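3. Trier et ranger les petites affaires dans la boîte

Bon, on passe à la partie que je préfère ! Si vous avez suivi l'étape 2, le couvercle est retiré et les séparateurs attendent à côté. Moi je fais ça sur le lit, la hauteur me convient et rien ne roule sous un meuble (enfin, presque rien).

1. Posez la boîte bien à plat, ouverture vers le haut. Sur un matelas très mou, glissez un grand livre dessous.

2. Sortez tout ce qui traîne et étalez-le à gauche de la boîte. Oui, tout, même les emballages déjà ouverts.

3. Jetez les sachets vides et gardez ceux qui contiennent encore quelque chose. J'ai longtemps conservé des plastiques « au cas où » et je le regrette.

4. Garnissez le fond avec une feuille d'essuie-tout. Je prends le rouleau Homeck de 200 feuilles, mais n'importe quel papier un peu épais convient.

5. Rangez les objets durs et lourds en premier, les tubes couchés le long d'une paroi, les choses souples par-dessus.

Note : les peluches passent en dernier. Gifty Adjei, qui a relu ce guide, les met dans un sac à part et je reconnais que c'est plus propre.

Attention : ne rangez pas de masque déjà porté avec le reste. Mettez-le au linge s'il est lavable, à la poubelle sinon.

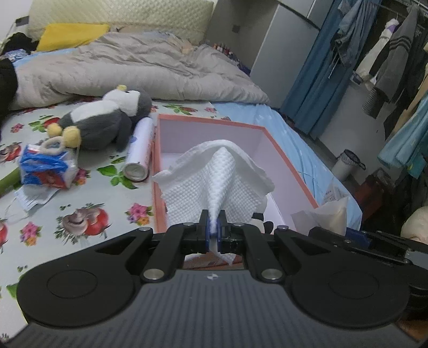
Pour le papier, j'ai mes petites manies. Je préfère les feuilles gaufrées aux lisses, elles glissent moins quand on pose un flacon dessus. Pincez la feuille par le bas et laissez le haut s'ouvrir en éventail, comme au-dessus de la boîte au bord saumon, puis descendez-la doucement et aplatissez du bout des doigts. Le pingouin en peluche peut rester couché à côté pendant ce temps, il a son tour à l'étape 6 !

6. Ajoutez les peluches sans forcer. Si le couvercle remonte, enlevez quelque chose, n'appuyez pas.

7. Collez l'étiquette sur le petit côté. Sur la mienne j'ai écrit « chambre, décembre » au feutre et ça me suffit largement.

Note : changez la feuille du fond dès qu'elle est tachée. La référence du lot de séparateurs est la 2972, à rappeler si vous en recommandez.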